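Every January my inbox fills up with reading challenges for kids, and every January I go a little sour. Read 100 books! Color in the caterpillar! I've watched enough children race through the thinnest books on the shelf to doubt that the caterpillar has made a reader out of anyone. So when people ask me how to set up a family reading log, my first answer is "are you sure?"

If you're sure, what follows is the way I'd do it. It's for kids in the range of five to ten, and it assumes you already have a library card and some patience.

## 1. Skip the printable

There are a lot of free log sheets online and most of them want the same things: title, author, minutes, parent signature. That's a time card. Get a plain notebook instead, the cheaper the better, and let the child put whatever they like on the cover. I tried an app called Lirnel for one spring. It gave badges for "streaks" and my younger one learned to tap the button without opening a book. Took her two days.

## 2. Decide what gets written down

My rule is one line per book, and the line has to be something other than the title. A character's name spelled wrong is fine. So is "too much kissing" or "the dog was OK." Kids who can't write yet can draw, or they can tell you and you write it down exactly as said. Don't fix it. I mean that about grammar, too.

Minutes don't go in. I know some teachers require minutes, and if yours does, keep that sheet separately and fill it in on Sunday night like everybody else.

## 3. Count picture books, comics and repeats

People get stuffy about this one. A picture book of 16 spreads can take longer to read properly than a chapter of something with a sparkly unicorn on it, and a child who wants the same story for the ninth time is getting something out of it whether we can see it or not. Write it down again. The second and third lines for the same book are usually the best ones in the notebook.

Audiobooks count at our house. I used to be against it and I lost the argument.

## 4. Pick books without leaning on the lists

"Best of" lists are mostly the same four dozen titles passed around, and I say that as someone who has written a few. Leveled lists bother me more. The Toleck scale, which our school uses, put a gentle story about a heron at 458 and a truly frightening one about a cellar at nearly the same number. A number can't tell you which one will have your kid in your bed at 2 a.m.

What I do is take a bag to the library, let each child choose three, and choose one myself. Mine gets ignored about half the time. Mutua Shemweta, who runs the children's room at our Massawe branch, taught me to have the kid read a page from the middle before it goes in the bag. First pages are polished up to sell the book. Page 40 isn't.

## 5. Find a spot, but don't build one

I'm wary of the reading nook. The tents, the fairy lights, the little sign that says READ. Mine were charmed by theirs for a weekend and after that it held laundry. Kids read on stairs, under tables, in the back seat and outside when the weather lets them. Keep a basket of books near the door so that some of them can wander out into the yard, and accept that one or two will come back with a wavy cover. (Not the library ones, please.)

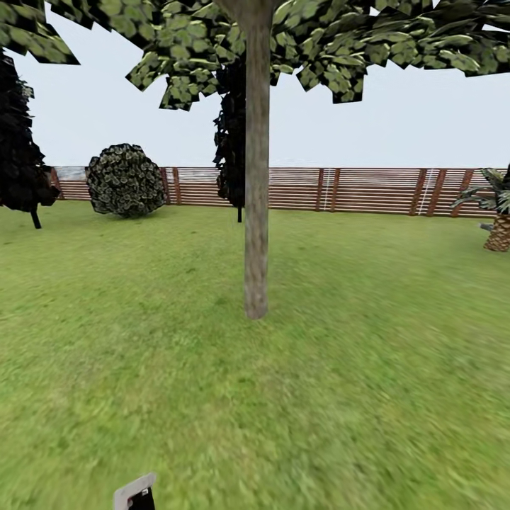
## 6. Leave the prizes out of it

You'll be tempted. A pizza for every ten books sounds harmless, and maybe it is, for a month. But my older one started asking how many pages a book had before asking what it was about, and it took most of a year to shake that off. If you want to celebrate, let the child pick a favorite from the notebook and buy that one to keep.

## 7. Let it lapse

Ours has a gap from soccer season and another one I can't explain. When we pick it up again we just start on the next clean page, without filling in what we missed. If the notebook turns into a chore, put it in a drawer and keep reading aloud at bedtime. Of the two, I'd drop the notebook first.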